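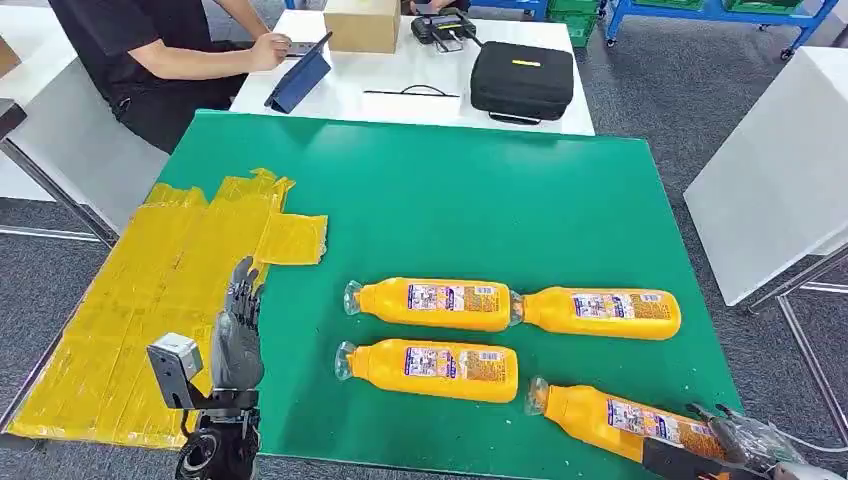 *Four bottles lying down on the green board, yellow tape to the left.*

February 29, 2024

## Milk paint on beech, third go

Back on the Ludik blanks. Second batch chalked off on the corners after rubbing with a dry cloth so started again from bare wood. Sanded everything to 180 and stopped there. Went to 240 last time and I think that's half the problem, surface too closed for the paint to get hold of.

Raised the grain first with a damp sponge, left till dry, knocked back by hand with a worn bit of 180. Not the orbital, it rounds the edges over and the wheels then look like sweets.

Mix: 500 g powder made up in 2 lots, second lot slightly thinner. Let it stand before straining. Skimmed the froth off the top and it still frothed. Strained through the old tights, much better than the paper cones which clog straight away and then collapse into the pot.

Colours done so far:

- brick red, goes on patchy, evens out with second coat
- the grey-blue, lovely, no complaints
- ochre, streaky on the end grain whatever I do
- off-white, needs a third coat, possibly a fourth
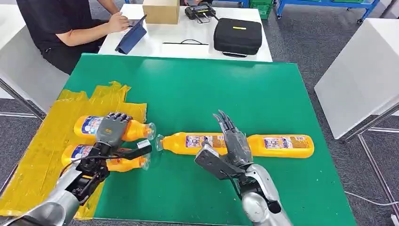
Ochre is the one to sort out. End grain drinks it and goes two shades darker than the face, so each wheel has a dark cap on either side of the hub. Tried sizing the end grain with thin paint, one part powder to three water, let dry, then normal coats over. Better. Still visible if you hold it to the window. Might try very dilute hide glue as a size but then I'm not sure the paint keys properly. One to test on offcuts, NOT on the good blanks, I know what I'm like.

Beech from Mengal was wetter than I wanted. Meter said so and so did the shavings. Have stickered the rest on the top rack with the heavy bit of worktop over it. Leave alone till it stops moving. Two of the long boards have already cupped a little at the ends, will lose a hand's width off each, annoying but there's enough.

Axle holes: drilled after painting on the first batch and before painting on this one. Before is definately better. After, you get a chipped ring round every hole and end up touching in with a tiny brush all afternoon. Only snag with before is paint creeping into the bore, so run the drill through again by hand once dry. Quick.

Oil next. The Wustico hard oil darkens the red more than I'd like, but it does stop the rubbing off. Wiped on thin, off again after ten minutes, buffed. On the grey-blue it goes nearly navy. Wax alone keeps the colour but I got red on my thumb, so no good for anything that's going to be chewed.

Oily rags: flat, outside, on the rail. There were some scrunched in the bin on Tuesday. Please don't.

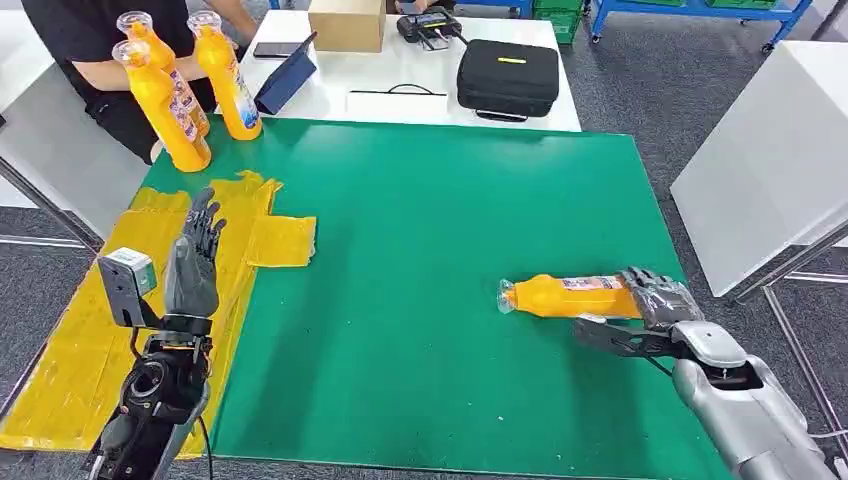
**Shagufta Khokhar** | finishing bench

Went through the rub test properly this afternoon. White cotton, damp, same number of strokes on each, same pressure as near as I could manage by hand.

| Finish | Dry cloth | Damp cloth |
|---|---|---|
| paint only | marks | marks badly |
| paint + wax | faint | marks |
| paint + 1 oil | clean | faint on red |
| paint + 2 oil | clean | clean |

So two coats of oil and live with the darker colours. Or lighten the mix to begin with. Tried that on one offcut, red with a spoon of the off-white in, and after oiling it came out very close to the card Manance sent. Closer than anything else so far. Wrote the proportions on the back of the offcut in pencil and it's on the window sill, do not tidy it away.

Manance want 112 pieces for the September order, which is fine if the boards behave. Working it out: 5 to a tray, so the drying rack needs another tier or we do it in two runs. Two runs means two mixes of paint and two mixes never match. I'd sooner build the tier. There's enough batten left over from the shelving.

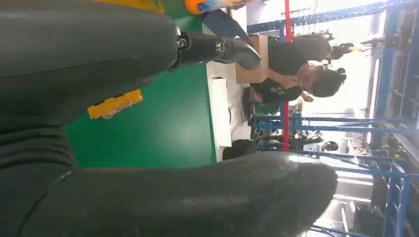 Brushes. The flat synthetic leaves fewer ridges than the hog. Hog is fine for the first coat where it all gets sanded anyway. Wash both in plain water straight after, casein sets like rock in the ferrule and then thats the brush gone.

Sanding between coats: grey pad only, very light, two passes. Red pad went through to wood on every corner.

Still to do:

- [ ] glue size on ochre offcuts
- [ ] weigh out the lightened red in a proper amount, not spoons
- [ ] check the Mengal boards with the meter again
- [ ] extra tier for rack
- [ ] ring Wustico re smaller tins, the big one skins over before we're halfway down
- [ ] new strainer tights

Off-white had its third coat at four o'clock. Looking at it under the lamp I can still see the grain line. Fourth tomorrow.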